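Have you ever tried to grab your own shadow? It slips over your fingers, and however fast you are, it's faster. Shadows are funny things, and people have been puzzling over them for a very long time, so let's have a good slow think about them together. 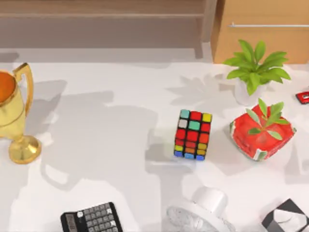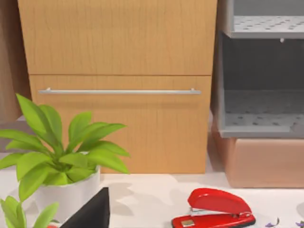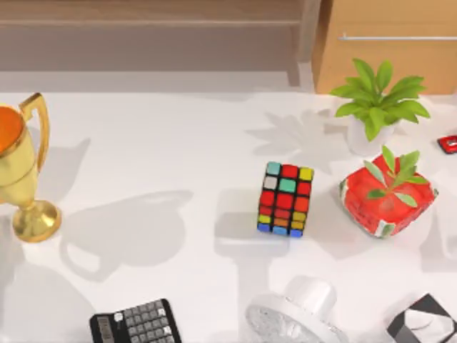 *The gold cup in the first and last pictures has a soft grey shadow on the table.*

## So what is a shadow?

Light likes to travel in straight lines. It zooms along at nearly 300 thousand kilometres every second (try saying that with a mouthful of toast!) and it keeps going until it bumps into something. If that something is solid, like a cup or a cat or your Uncle Tariq, the light can't get through, and it doesn't bend round the sides to fill in the gap. The darker patch left behind is the shadow.

## Why are some shadows fuzzy?

A tiny light makes a crisp shadow with a neat edge. A big light, like a wide window on a cloudy day, sends light in from lots of places at once, so a bit of it sneaks in round the edges and everything goes soft and blurry. If you have two lamps on you may even get two shadows, and where they overlap it's darker still.

## Long ones and short ones

Go outside on a sunny August morning, soon after breakfast, and your shadow will stretch out like a giant's. Go out again in the middle of the day and it will have shrunk right down by your feet. You haven't changed a bit, of course, but the sun has climbed higher in the sky.

## Have a go

You'll need a torch, a mug and a grown-up who doesn't mind the curtains being shut.

1. Stand the mug on a table.
2. Shine the torch from high up, then slowly bring it lower.
3. Watch what the shadow does, and draw round it on some paper if you like.

Never look straight at the sun, even for a second!

*Written by Margarida Bettencourt*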